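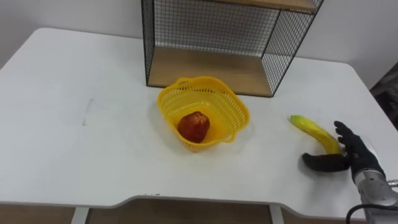
¿Cómo evito que los plátanos se pongan negros en dos días?
Iqra Bugti
Compro la fruta por la mañana y por la noche ya parece herencia familiar. Los guardo junto a las manzanas. En marzo tiré 20 y sigo teniendo dignidad, pero poca.

Edin Janevski
Sepáralos de las manzanas, que sueltan etileno y lo aceleran todo. Cómpralos algo verdes y, cuando estén a punto, a la nevera: la piel se oscurece, por dentro aguantan.

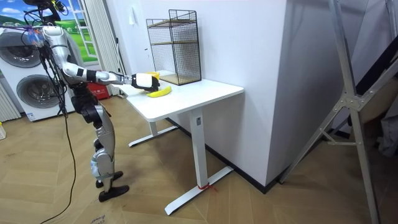
Plátano sobre un escritorio blanco.

Concetta Marino
Film en el tallo. Mi cuñado jura que gana 24 horas, aunque también jura que sabe aparcar.

Liliana Mazza
Haz bizcocho y deja de sufrir. 240 g de harina, horno y a otra cosa.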